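Fourteen Hands and a Glass Dish

A student manipulation course in Toledo teaches robot grasping by having people do it first

The course catalog lists it as Applied Manipulation II. The students call it the grip class. It meets in the open room on the upper floor of the Hevex building in Toledo, runs for one term, and ends in December with a contest in which a stationary robot arm attempts tasks that the class has spent the term performing by hand.

Enrollment is capped at 14. Noemí Quintero, who teaches the course, set the limit according to table space. Each student needs a stretch of tabletop, a set of objects, a backpack unit for power and recording, and enough distance from the next person that two people reaching for things do not collide. The last condition was added after the first term.

The teaching method is simple to state. A student holds a gripper with the same fingers as the one on the arm, picks up an object, places it somewhere, and repeats. Cameras on the gripper record the approach, the closing of the fingers and the release. The recordings train a control policy. When the policy runs on the arm, it reproduces the habits of the person who supplied the data, including the bad ones.

"Students come in expecting to write code in week one," Quintero said. "They write very little before week five. First they find out that they can't pick up a plum the same way twice." 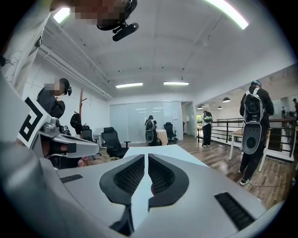
In the upper-floor room, with the pads of one gripper in the foreground and a second gripper at left carrying a square marker.

The pads receive more attention than any other part. The class tested several surfaces during the first month and settled on a textured face with moderate give. A stiff pad holds a box well and bruises fruit. A soft pad is forgiving with fruit but lets a flat object rotate when it is lifted off center. Rianne Hermans, a third-year student in mechanical design, kept the test log, and her conclusion runs to two sentences: use the medium pad, and replace it when the texture starts to shine.

Position tracking is the second concern. The printed marker gives the software a pattern of known size and shape, from which it can work out where the gripper is and how it is turned. If the marker is bent or dirty, or turned too far from the camera, the estimate drifts. Students inspect markers at the start of each session. The check takes less than a minute and was skipped often enough in early weeks that Quintero made it a graded item.

Synchronization caused the largest single loss of the term. For one full afternoon, the clock on a recording unit ran ahead of the others by 145 milliseconds. The video looked normal on review. The trained policy closed its fingers early on every attempt and pinched air above the object. Sipho Van der Merwe found the offset by plotting finger width against video and noticing that the two curves had the same shape but did not line up. The class could have shifted the data and kept it. Quintero had them record it again.

"Correcting it would have been fine," Van der Merwe said. "I think the point was that we'd remember."

The software that sorts and trims recordings is called Plosex. It was written by a previous class and is maintained by whichever student is least able to refuse. This term that is Meifang Xu, who has rewritten the trimming step. The old version cut each take at the moment the fingers opened. Her version keeps a short tail afterward, because the way the hand leaves an object matters. A policy trained on the old cuts would release correctly and then drag the fingers sideways through whatever it had just put down.

Xu also changed how failed takes are stored. They used to be deleted. They now go in a separate folder with a one-word label: slip, miss, tip, or crush. The folder is reviewed at the start of each session, and the person who made the take explains it. By midterm the explanations had become short and precise.

Task design occupies the middle third of the course. Each team proposes one pick-and-place task, writes a protocol, and collects data for it. The protocol must state the starting position of the object, the permitted range of variation, the target, and the test for success. Iara Tapia's first draft for a round-object task defined success as "object is in dish." Quintero returned it with questions. Does the object count as in the dish if it is resting on the rim? If it rolls out after release, how long must it stay? Does it count if the dish moves? The final version is two pages.

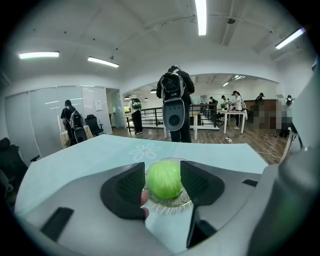 Can a beginner collect usable data without knowing how to program?
A beginner can, provided the person follows the written protocol and moves at a steady pace. Most of the usable takes in this course are recorded before the students have trained anything.

Round objects are harder than they look. Two flat pads meet a sphere over a small area on each side, and if the contact is above the middle, the sphere squirts downward. If it is too low, the object climbs out of the grip as the fingers close. Placing it in a shallow container adds a second problem, as the fingers need room to open without striking the rim. Tapia's protocol asks for an approach from above, a pause before closing, and an opening no wider than necessary at release. The pause is for the benefit of the policy. People close their fingers while the hand is still moving, and do it well, but the arm has more trouble copying that motion from a small amount of data.

Variation is the other requirement. An early data set from Hermans was very clean and nearly useless. She had put the object in the same spot each time and approached it from the same angle. The policy succeeded whenever the object was in that spot. The protocol now requires the start position to change between takes, and it requires operators to trade stations, so that no one person's height or reach dominates the set.

Fatigue limits the length of a session. The gripper is not heavy at first. After an hour the wrist drops, the approach angle flattens, and the crush and tip folders begin to fill. Recording blocks are 25 minutes, followed by a break in which operators set down the gripper and take off the backpack. Xu compared takes from the start and end of longer blocks before the rule was adopted. The late ones were slower and more variable, and the operators had rated them as equal.

The final contest is held against a team from Fekstead, a college that runs a similar course with a different arm. Both teams receive 4 tasks, of which one is withheld until the morning of the event. Each team has until 3 p.m. to collect data for the withheld task, train on it, and run it. Scoring is by completed placements. There are no points for speed, a rule both instructors wanted after a year in which a fast arm threw a cup.

Fekstead won last year. Van der Merwe, who attended as a first-year student, attributes the result to preparation of the withheld task. Toledo had spent most of the available time collecting and had left too little for a test run. The plan this year assigns two operators to collect, one to review takes as they arrive, and one to start training on a partial set before collection ends. The rest of the class rotates in to relieve them.

Quintero does not predict results. She expects the arm to have trouble with anything transparent, and she expects the students to argue over the definition of success for the withheld task. She has asked them to have the argument before they start recording.

Applications for the spring section open in December. Students from outside engineering are eligible. The prerequisite is one term of introductory mechanics or permission of the instructor, and applicants should be able to stand for the length of a recording block.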